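FOR IMMEDIATE RELEASE - July 16, 2021

Aladis opens shared kitchen at Backlund, dishes first

Aladis today opened the Gitimine kitchen on the ground floor at Backlund. White counters, stainless sink, a dishwasher under the counter. Open to all 300 tenants, no booking needed. 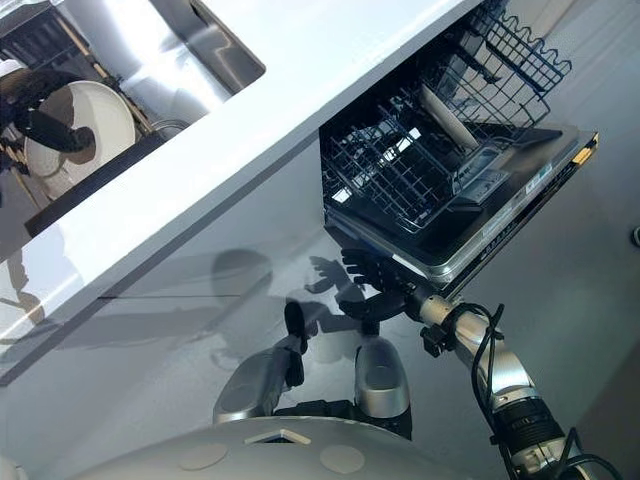
Work began in February. The old kitchenette had one shallow sink and a cupboard that stuck, and dishes piled up by lunch. The new layout keeps washing and loading within a step of each other. Plates come from Ginon - plain, round, no pattern, easy to replace. First order was 100, another 50 on the way. Rinse, load, or leave in the rack to dry. Thats the whole system.
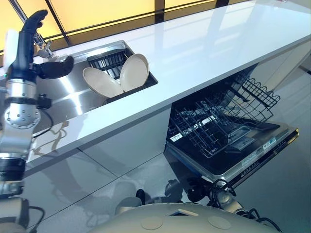
Ginon said it had pushed for plain plates from the start, as mixed sets get split up in shared kitchens and end up in the back of a cabinet. It will restock chipped ones for the first year.

House rules are short and will be posted by the door. Dishwasher runs at 3 every afternoon. Anyting left in the sink after that gets washed by hand, by whoever left it. 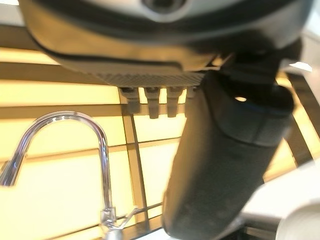

Still to come - hooks for towels, a second bin, better labels on the shelves. Tenants can send requests to the Backlund front desk. Kitchen hours same as building hours.

Press contact: Aladis press office, Backlund

ENDS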